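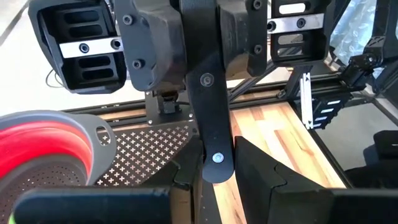
4. Working rules for the shared bench

4.1 Where the rules came from

The rules described in this section were not designed. They piled up. When the Altside bench was set up we had one rule, which was that whoever used it last should leave it fit for whoever used it next, and we were rather proud of how short it was. By March it had grown to a sheet of 20, several of which contradicted each other and one of which simply read "NO". We could establish neither who had written it nor what had been going on at the time.

We then did what we ought to have done at the start and read the guidance that already existed. Two documents were useful. The Skutum handbook is written for factory cells and assumes a fence, a supervisor and a budget. The Flotilgate notes are written for teaching labs and assume that everyone present is about to put a hand somewhere regrettable. Our own situation sits between the two, with the budget of the second and the confidence of the first. We kept what fitted, threw out the rest, and ended with 12 rules, which are the ones evaluated in Section 5.

4.2 Hardware checks before a session

Figure 3 shows the gripper and bench as seen from the wrist camera, which is also the view the operator is required to look at before anything moves. Rule 1 asks for this look and gives it a full minute. Most operators found the minute insultingly long for the first week and then began to use it.

Rule 2 concerns fasteners. The finger assembly is held together by a good many socket-head bolts, several of them in plain sight of the wrist camera, and it is tempting to conclude that a bolt one can see is a bolt that is tight. Each visible bolt is therefore tried with a key at the start of the day. Bolts hidden by the housings are tried weekly, by a different person from the one who did it last, so that the same bolt is not overlooked by the same pair of eyes until one of them retires.

Rule 3 deals with wear. Scuffs on the housings are allowed and need not be logged. Any change to the inner faces of the fingers must be logged, however small, as it alters the grip and hence every recording made afterwards. An early draft asked operators to grade all marks on a scale of one to five. The resulting logbook was thorough, beautifully kept and of no use to anyone, and we dropped the scale.

Rule 4 is the cable rule: no cable may cross the path between the fingers and the objects in use, and any cable that must run near the arm is checked through the whole of its travel by hand, at low speed, before the session. Operators dislike this rule more than any other. It is also the one we would keep if we were only allowed one.

4.3 What may be on the table

Rules 5 to 8 govern the work surface. The handbook view is that a bench should hold the task objects and nothing else. We admire this in the way one admires people who iron their tea towels. In practice a household task needs household things, and a kitchen strainer is an awkward shape whichever way it is put down.

Rule 5 therefore sorts everything within reach of the arm into two groups, task objects and fixtures, and requires that the operator can say which is which without stopping to think. A thing that belongs to neither group is removed. Rule 6 states that task objects with handles or openings wide enough to admit a fingertip must be handled once by hand at the planned grasp point, to confirm that the finger will come out again. Rule 7 limits packing material to areas outside the working volume. Rule 8 says that a fixture which has been shifted, even slightly and even by accident, ends the session until it has been measured again. The words "even by accident" were added after a lively discussion.

4.4 People

The remaining rules concern the operators, who proved harder to standardise than the bolts. Rule 9 forbids reaching into the working volume while the drives are live. Rule 10 requires that the person holding the stop button is doing nothing else, and lists, at some length, the things that count as something else. Rule 11 has every stop written down, with a cause, before the arm is restarted. Rule 12 gives anyone in the room the right to stop a session without offering a reason at the time.

Rule 12 worried us, as we expected it to be used to get to lunch. Across 472 logged sessions it was used nine times. On two of these occasions the cause written down afterwards was "did not like the sound", and on both a loose fastener was found. We make no claim from a sample of two, but we have stopped making remarks about it.

4.5 Limits

These rules were written for one bench and one type of gripper. A group with a larger arm should treat Section 4.4 as far too relaxed. We also note that all of our operators knew they were being studied, and that people who know they are being studied try bolts with unusual care. The single unobserved session, held on a Sunday when the logging machine had been left off, is missing from our figures and has not been discussed since.

A printed version of the rules fits on one side of paper. We recommend keeping it that way and removing a rule whenever one is added. The Ngui bench, which adopted our list and then improved it, now has a ring binder.

Figure 3. Gripper and shared bench from the wrist camera, the view used for the pre-session check under Rule 1.

Comments (3)

Loretta Whitfield
Useful section, thank you. We tried something close to Rule 8 and people simply stopped admitting that they had nudged anything. Did you see that? I would have liked a number for fixture shifts alongside the stops.

benchtwo
Speaking for the ring binder: it has tabs now and we are very happy with it.

m_okt
Could the authors post the one-page sheet? Also, Rule 10 says "at some length" and I need that list for a colleague who thinks eating a sandwich is compatible with the stop button.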